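Brenevthorpe Student Robotics Club
Frequently Asked Questions for New Members and Families

Last updated November 1, 2022

What does the club work on?
Our main project is called Prodeo. Students teach a robot arm to do small kitchen chores with toy food and toy dishes. One group writes the software, one group runs the arm and records practice runs, and one group keeps the logbook and writes the club bulletin. Most students try all three before they settle on one.

Who can join?
Any student enrolled at Brenevthorpe in grades 9 through 12. There is no tryout. Students from Tikstead may join as guests if they have a signed form from their own school.

Do I need to know how to program?
You do not. New members start on the arm, moving it by hand control and learning how the gripper opens and closes. Programming lessons begin in the third week and use short scripts that are already written. You change one thing at a time and run it again.

What is a "task" in this club?
A task is one short job with a clear start and a clear finish. "Put the strawberry in the blue bowl" is a task. "Clean up the table" is too big and would be split into several. The stove tasks are the ones most new members ask for, and they include moving flat pieces of toy food with the two-finger gripper.
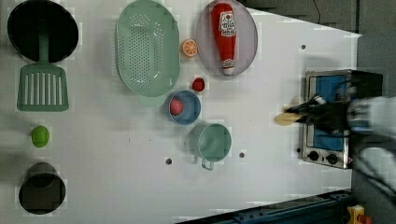 How is the table set up?
Each task has a setup card. The card lists every item that has to be on the table and where it goes. Two students check the table against the card before a run is recorded. If something is missing, fix it first and then start the run.

A full kitchen setup uses the colander, the plate with the ketchup bottle on it, the bowl, the orange slice, the strawberry and the rest of the toy set. The extra items stay out even when the task only uses one of them. The software has to learn to leave things alone.

How many runs does a task need?
The club goal is 100 good runs per task. A run is good if the arm finishes the job and nothing else gets knocked over. Bad runs are saved too, in a separate folder, with a note on what went wrong. At the end of last season the club had 656 runs in the archive, counting both kinds.

Why is the arm so slow?
We set the speed limit low on purpose. Officers can raise it for a demonstration, but all practice runs use the low setting.

What are the safety rules?
Keep your hands off the table while the arm is powered. Tie back long hair and take off lanyards. One student on every team is the stop person, who stands by the stop button and does nothing else during a run. Anyone in the room can call a stop, and the stop person presses the button without asking why.

Can the same objects be used for more than one task?
They can, and most of them are. Changing the job is much faster than changing the whole table, so a team will often record two or three tasks in a row before putting anything away.

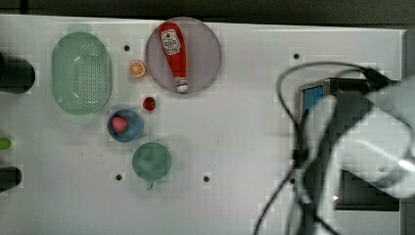

What does it cost to join?
Dues are $11 per semester, paid at the front office. Ask the office for a waiver form if that is a problem.

Is there a competition?
There is one, in June. The Zhong Cup is a one-day event with 11 teams, and each team brings its own arm. Tasks are announced that morning. Last year the club placed fourth and lost most of its points on plates — the gripper had trouble with thin rims.

Can families come and watch?
Yes. Please stay behind the tape on the floor while a team is recording. Flash photography is not allowed during runs.

Where can I read about past projects?
Back issues of the club bulletin are in the school library. The page below comes from the bulletin's kitchen issue and is reprinted for new members.
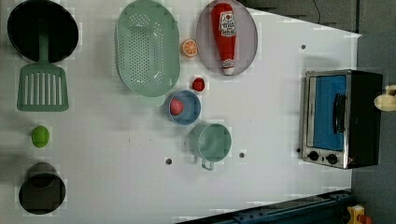 Prodeo Bulletin, Issue 11

Before You Record: Notes From the Kitchen Team

Park the arm off to the side before you check the card. Go through the small items first. The strawberry and the lime-green ball both roll, and a ball that has moved a few inches makes the run useless for comparison.

Check the handles next. The card shows which way each one should point. Write the task name in the logbook before you press record. Write the result right after — good or bad — and initial it.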